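Wrist camera loses the object during remote-control demos in simulation
Asked in: Teaching and Demonstration
Posted 2022-02-11

skurnum_bench

I am recording demonstrations in a simulated kitchen with a hand controller. The arm is driven live and every step is written to disk. So far I have 2,056 episodes, and the policy trained on them (wrist view only) does well until the gripper gets close to something. Then it drifts.

I replayed a batch and found many steps that look like this:
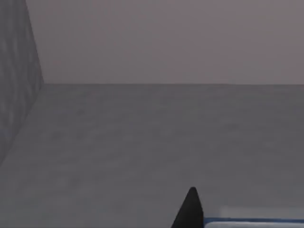

Wrist view, one finger and the top strip of a blue-edged object

Most of the view is gray surface. My operators work from a fixed outside view, so they can see what they are doing even when the wrist camera can't. Should I drop these steps, drop the whole episodes, or record again? Simulator is Hayat, logging is done with Milska.

Stoltum

Don't drop single steps from the middle of an episode. The actions are stored as differences between steps, and if you cut a piece out, the next action no longer matches the pose before it. Keep the episode or remove it.

The main fault is that the operator and the policy are working from different views. Put the wrist view on the operator's screen, large, and shrink the outside view or turn it off during the approach. Operators will slow down at first. Ours took 61 practice runs before their times settled.

Then give them a rule for the approach. We ask for the target to be well inside the wrist view, with a fingertip showing against it, before the final move begins: 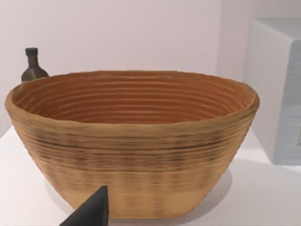

Fingertip low in view, ribbed bowl behind it

With a view like that, the policy has the rim and the base of the object to work from, plus the finger for reference. If the operator can't get there from the current pose, they should back off and come in again. Leave the backing off in the recording. It is useful data, provided it is slow and on purpose.

milska_user_b

Just delete the bad ones and record more. Worked for me.

hayat_nightly

Mostly agree with Stoltum, but I would add a second camera before recording anything again. If Hayat saved the full state at each step, you can play the old episodes back and render them from a new viewpoint without touching the controller. Check one episode first – if only joint angles were logged, the objects won't be where they were.
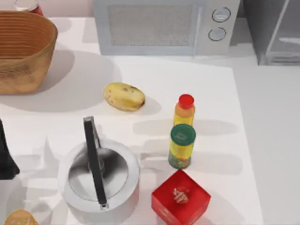
A high view over the table keeps the layout available to the policy when the wrist camera has lost it. It is weak on height, so keep the wrist stream as well and train on the 2 together. Make sure both are stamped from the simulator clock. I had one set from November where the streams were off by over 2 steps, and the grasps closed early every time.

Also randomize the start pose of the arm. If every demo begins from the same place, the operators settle into one approach path and the policy never sees how to recover from another.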